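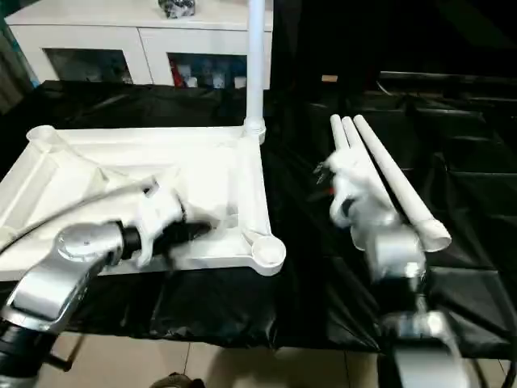

Eluned Samuel: The wording in the cell rules is the problem, as I read it. "Arms at rest before approach" doesn't say what counts as rest. Two of us read it as zero commanded speed and the night team read it as parked and locked out. Can the ticket settle that before anyone reopens the assembly task?

Status: open, awaiting rule change
Area: Nustow bench, two-arm frame and pole assembly
Reported against: Pirkari bench rules, section 6

Reply from support, 14:25

Agreed, the text allows both readings. Checked so far:

Controller log. Hold state was active on both arms at the time of the report. Drive power was still on. A hold can be released from the Longo console without a second confirmation, so it does not meet the intent of section 6.

Hand speed limit. Set correctly for the arms. The finger joints have their own limit in a separate file and this had been left at the default. Now matched.

Floor marking. The rule gives a standing distance but not where to measure it from. Proposed: from the table edge, to be kept whenever drive power is on.

Proposed wording for section 6: "No person reaches over the table until both arms are parked, drive power is off and the console shows locked. A hold is not a stop."

Eluned Samuel: Fine with that. Please add that loose poles and tubes are repositioned under the same rule - people treat a quick nudge as exempt.

Support, 15:30

Added as 6.2. The Fovton bench uses the same document and will get the same revision. Restart delay after unlock stays at 30 seconds. Ticket remains open until both shifts have signed the new sheet.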